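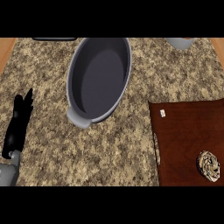
Vol. 20, p. 131

Food Waste in Shared Student Kitchens: A Term Project at Korkport
Vira Onyshchenko, Baltasar Ibarra and Telma Cáceres
Project advisor: Sieglinde Hinrichs

Background

Students in the Buststead residence cook for themselves. Each floor has one kitchen with two refrigerators and a shared trash bin. We wanted to know how much of the food bought by residents gets thrown out, what kind of food it is, and whether a simple change in how the refrigerators are organized would make a difference.

Earlier project groups looked at the dining hall, where portions are set by the staff. We found no report on the residence kitchens, so we had no local numbers to compare with.

Method

We worked on two floors during August. On both floors we put a separate bin next to the trash for food only. Every evening at 9 p.m. one of us weighed the bin and sorted the contents into five groups: bread and grains, cooked leftovers, fruit and vegetables, dairy, and meat or fish. Peels, bones and coffee grounds were weighed but left out of the totals.

For the first half of the month nothing else was changed. For the second half, the upper floor got a marked shelf in each refrigerator for food that anyone could take. Residents wrote the day on a strip of tape before putting something there. The lower floor kept its usual arrangement.

We also left a short paper survey in both kitchens. It asked how often people shopped, whether they planned meals, and what they did with leftovers.
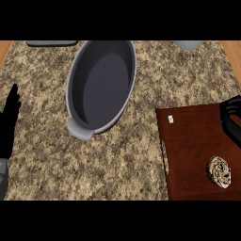
The survey was collected on a Thursday, before the last weighing. Ignacio Painemal entered the answers and checked the weights against our notebook. Two evenings were dropped from the results because the bin on the lower floor had been emptied early.

Results

Cooked leftovers were the largest group on both floors, followed by bread. In the first half of the month the average for the upper floor was almost 700 grams a day. After the shared shelf was added, it went down, mostly in the leftovers group. Fruit and vegetables hardly changed. The highest single reading was 2,000 grams on the lower floor, on the day several residents moved out.

Most people who answered the survey said they cooked more than they could eat in one meal. Few planned what they would do with the rest. Some wrote that they did not want to take food from the shelf without knowing who made it.

Limits

Two floors is a small sample, and people knew we were weighing the bins. Food thrown away in bedrooms was not counted. We would run the shelf for a full term next time, switch the floors halfway through, and ask residents to write their names on the tape along with the day.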